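Rultbridge, second floor
Seating booth inspection, form 5, with comments
Inspected by: Marin Lazarević
Reviewed by: Christos Vrettos
Date: 18 May 2021
Booth: Heltell 2, two seats, fixed table

1. Structure and anchoring
Wall panels fixed to floor: OK
Panel joints closed, no exposed edges: OK
Seat bases level: OK
Comment: One anchor cover on the corridor side was loose and has been pressed back on. Check again at next inspection.

2. Table
Top secure, no movement under hand load: OK
Edges free of splinters and chips: OK
Clearance under table, minimum 672 mm: OK
Comment: Light wear in the finish along the front edge. No action. Table width is 800 mm as ordered, so two people with laptops have little room left for anything else.

3. Upholstery and wall fabric
Seat covers intact, seams closed: OK
Seat backs firm: OK
Felt wall lining attached at all points: OK
Fire label present under seat: MISSING, right-hand seat
Comment: The orange-tan covers are the original ones from Climberg. Replacement label to be requested from the supplier. The booth can stay in use in the meantime. The gray lining needs vacuuming, mainly along the lower third.

4. Items left in the booth
Tabletop clear at end of day: NOT OK
Seats clear at end of day: NOT OK
Drinks closed: OK
Comment: Booths are to be left clear so the cleaning crew can wipe the table and vacuum the seats. A gray bag was on the right seat and a khaki-tan fabric item was hanging over the inner edge of the left one. On the table were a red mouse pad with a pen on it and a knit beanie with a bottle standing on top.
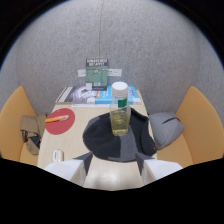

A bottle on a soft surface tips easily, and the power outlet in this model is below the table. Bottles go directly on the tabletop. Bags go on the hooks outside the booth, where they do not block the way out of the seat.

5. Power and lighting
Outlet cover closes fully: OK
Cable channel closed: OK
Light switches off after delay: OK
Comment: Delay was set too short in March and has been corrected.

6. Actions
Request fire label: Lazarević
Vacuum wall lining: cleaning crew
Reminder to booth users about bags and bottles: Vrettos
Recheck anchor cover: next inspection

Result: Approved with remarks.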